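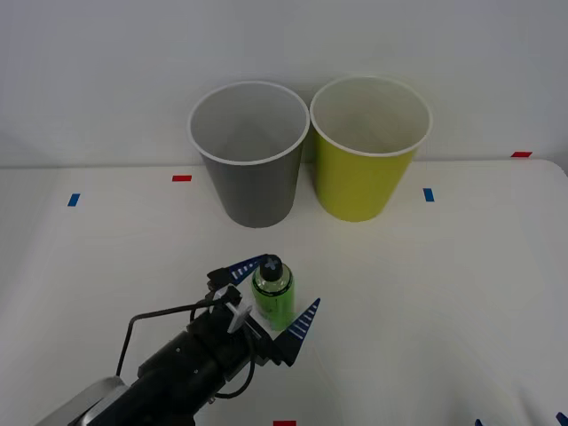 Paper cups in gray and yellow-green. New rules on cup collection take effect in Kisholm in August.

Kisholm to collect paper cups separately from August

January 13, 2023

Paper cups will be removed from the mixed paper stream in Kisholm and collected in separate bins under a waste ordinance amendment approved by the town council. The change applies to cafes, offices, schools and public buildings. Household collection is not affected.

Most paper cups carry a thin plastic lining on the inner wall, which keeps liquid from soaking into the fiber. The lining does not break down in a standard pulper at the same rate as the paper. At the Plata Road sorting facility, cups that arrive with office paper and cardboard are currently pulled off the line by hand and sent to landfill with other rejects.

According to figures presented to the council, the facility rejected 344 tons of material from the mixed paper stream last year. Cups made up 33 percent of that total by weight. Food trays, waxed boxes and wet cardboard accounted for most of the remainder.

Under the amendment, any business that serves drinks in disposable cups and has seating for customers must provide a cup bin with a liquid drain. Cups are to be emptied and stacked, with lids and sleeves removed. Lids go in the plastics bin where the resin code is accepted. Sleeves are uncoated and can stay with cardboard.

Collected cups will be baled at Plata Road and trucked to a mill in Jarkach, where a longer pulping cycle separates the lining from the fiber. The recovered fiber is used in tissue and egg cartons. The separated plastic is screened out and dried before disposal. The mill accepts bales with no more than 3 percent contamination by weight, and loads above that limit are returned at the sender's cost.

"The contamination limit is the part that will take work," said Abimbola Okonkwo, who manages solid waste operations for the town. "A cup with an inch of coffee in it adds more weight than the cup itself. The drain has to be used."

Hauling will be handled by Bautista, the contractor that already runs the commercial routes. Cup bins will be emptied on the existing schedule using a divided truck body. The town has divided Kisholm into 11 commercial routes, and the bins will be delivered to all of them before the start date. The first bin at each address is provided without charge.

Printed and dyed cups are accepted in any color, as the mill removes ink during screening. Foam cups, clear plastic cups and cups labeled compostable are not accepted. Compostable cups use a plant-based lining that the mill has not tested, and they should go in the trash until further notice.

Inspectors will issue written notices only during the first three months. After that period, businesses without a cup bin may be charged a fee on their monthly hauling bill. The fee amount has not been set and will be included in the next rate schedule.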